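Home | Courses | Food Service and Table Work | Unit Handouts | Reading List | Search

Food Service and Table Work, Level 1
Handout 6: Sorting and Plating Mixed Whole Fruit
Bamau Hospitality Courses, Vevdale site

Read before the December practical. Bring a printed copy. The washing procedure is in Handout 5 and is not repeated in full.

6.1 Scope

This handout covers whole, unpeeled fruit set out on a plate for guests to help themselves. It does not cover cut fruit, dressed fruit, or fruit used as garnish. Tomatoes are included because the practical uses them and because they behave like soft fruit when handled. Whether they belong on a dessert table is a menu question and is not graded.

The term "mixed" means that the lot contains at least one citrus type and at least one thin-skinned type. Mixed lots are harder to plate than single-type lots. The pieces differ in size, weight, skin strength, and how readily they roll.

6.2 Terms

Lot. All the fruit issued to one student at the start of the exercise.

Staging area. The part of the table where fruit waits before it goes on the plate.

Well. The flat inner part of the plate, inside the rim.

Calyx. The green, leaf-like part left on a tomato where it joined the stem. It may be fresh or dried. A dried calyx is not a defect in itself.

Stem end. The side of the fruit where the stem is or was attached.

Bloom. A pale, dull film found naturally on some dark-skinned fruit. It rubs off easily and does not come back.

Rest point. The place on the fruit that touches the plate when the fruit is let go and stops moving.

6.3 Classes of fruit used in this unit

Class A, firm rind. Mandarins and other citrus. The rind takes light pressure without marking. Green patches or streaks on a yellow-green rind are a color variation and do not by themselves mean that the fruit is unripe. Check weight in the hand and look for soft spots.

Class B, thin skin. Tomatoes and cherries. The skin splits or bruises under point pressure. Hold these across the widest part with the load spread over as much surface as possible. Do not pinch at the stem end.

Class C, shell or rough skin. Longans and similar small brown fruit. A longan shell is brittle and cracks if squeezed, and the crack is easy to miss. Fruit with rough or veined skin hides dirt in the texture and needs a second rinse.

If a piece does not fit a class, treat it as Class B until the instructor has looked at it.

6.4 Preparing the table

Clear the table before the cloth goes down. Wipe it and let it dry. Damp under a cloth will show through within the hour and may mark the finish.

The cloth may be plain or patterned. A plaid or striped cloth has one working advantage: the bands act as guide lines. A student can set the plate against one band and stage fruit along another without measuring. It also has a drawback. Small dark fruit is easy to lose on a dark band, and a brown longan on a brown band is the most common piece left behind at the end of the exercise.

Smooth the cloth outward from the center. Folds and ridges stop fruit from sitting still and cause slow rolling that is only noticed when a piece reaches the table edge. The Duder cloths in the linen cabinet are cut for the long tables. The Šťastný cloths are for the square tables and will come up short if used on the long ones.

6.5 Choosing and placing the plate

Use a round plate with a low raised rim. The rim keeps small fruit from rolling off and still lets guests pick up a piece from the side. A coupe plate with no rim is not suitable for cherries. A deep bowl is not suitable for this exercise, as the lower layer is put under load and cannot be inspected.

White or cream is preferred for mixed lots. Strong plate colors change how the fruit color reads, yellow and green in particular.

Place the plate before any fruit is set on it. A loaded plate should not be slid across a cloth. The cloth drags, the plate stops short, and the fruit keeps moving. If the plate must be moved after loading, lift it with both hands.

6.6 Staging

Set the lot out in front of the plate, between the plate and the person working. A loose line is enough. The line should run toward the plate so that each reach is short and no hand passes over fruit that has already been placed.

Leave space between Class B pieces. Two cherries may touch. A cherry should not be left under or against anything heavier than itself if the table is likely to be bumped.

Turn tomatoes so that the calyx faces sideways or up. A tomato resting on a dried calyx will rock, and the points can mark the skin of the next piece. Stems on other fruit should point away from their neighbors for the same reason.

Do not stage fruit at the table edge. Keep one hand's width clear on all sides.

6.7 Order of placement

Large citrus goes on first, toward the far side of the plate. It forms the back of the arrangement and gives smaller fruit something to rest against. Mandarins follow, nearer the front. Small Class C pieces are set toward the rim in the gaps. Tomatoes and cherries go last.

The arrangement is checked at the halfway stage. At that point the citrus should be in place, there should be open space in the well, and the thin-skinned fruit should still be in the staging line. A plate at this stage has the two yellow-green citrus fruits toward the far side, a mandarin against the near rim, and one small brown fruit near the left rim, with red tomatoes and dark cherry-like fruit still waiting on the cloth.

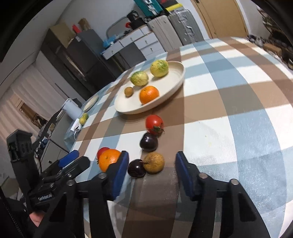 6.8 Picking up and letting go

Approach the piece from both sides at once. Contact on one side only will push a round fruit away, and on a smooth cloth it will travel farther than expected.

Close until the fruit is held and stop there. Added pressure does not improve the hold on a dry fruit. On a wet fruit it makes slipping more likely, so dry the fruit instead.

Lift straight up until clear of the neighboring pieces, then move across. When two pieces are touching, take the firmer one first if it can be reached without rubbing the other. If it cannot, part them by moving the lighter piece sideways.

Lower the fruit until it touches the plate, find the rest point, and open slowly. Dropping from even a small height bruises Class B fruit. The bruise may not be visible until later in service, and the fruit will be returned by the guest.

6.9 Spacing and load

The plate is full when the well is covered in a single layer with small gaps. No second layer is used in this unit.

The trial plate for the practical carries a maximum load of 600 grams. Weigh the empty plate first and record the figure on the worksheet. Loads above the maximum are marked down, even where the arrangement is sound. A plate that is too heavy is carried badly by the next person.

Keep strong colors apart where possible. Two tomatoes side by side read as one large red shape from across the room. An orange mandarin or a yellow-green citrus fruit between them solves this. Dark fruit is best placed where there is plate visible behind it.

6.10 Faults and corrections

Fruit rolls after release. The rest point was not found. Turn the piece a quarter turn and try again. If it still rolls, place it against the rim.

Juice on the plate. A Class B skin has split. Remove the piece, wipe the well with a dry cloth, and inspect the fruit on each side of it.

Cracked shell on a longan. Remove it. Do not turn the crack to the underside.

Dull patches on dark fruit. The bloom has been rubbed off in places. Acceptable in training. For service, wipe the whole piece so that the surface is even.

Fruit left on the cloth at the end. Check the dark bands first, then behind the larger pieces. Tomatoes are often missed when a mandarin is standing in front of them.

6.11 Practical exercise

Each student receives one mixed lot and one plate. Time allowed is 10 minutes from the signal, including the halfway check. Work stops at the check and starts again when the instructor has initialed the worksheet.

Step 1. Inspect the lot and sort it by class.
Step 2. Place the plate.
Step 3. Stage the fruit in front of the plate.
Step 4. Place the citrus and the Class C pieces.
Step 5. Halfway check.
Step 6. Place the tomatoes and cherries.
Step 7. Weigh, record, and clear the cloth.

Marks are given for sorting, staging, handling, and the finished plate. Handling carries twice the weight of the other parts. A piece dropped on the cloth may be used if it is undamaged. A piece dropped on the floor is withdrawn and is not replaced.

6.12 Review points for the written test

Be able to state the class of each fruit in the lot and the hold that suits it.
Be able to give the order of placement and say what the plate holds at the halfway check.
Know the purpose of the rim.
Know why a loaded plate is lifted and not slid.
Know the two positions allowed for a tomato calyx during staging.

Worksheets are collected at the door. Cloths go in the marked linen bag, unfolded, after loose stems have been shaken off.

Related handouts
Handout 4: Laying and Smoothing Table Linen
Handout 5: Washing and Drying Whole Produce
Handout 7: Cut Fruit and Holding Times
Handout 8: Carrying Loaded Plates
Worksheet 6: Plate Weights and Halfway Check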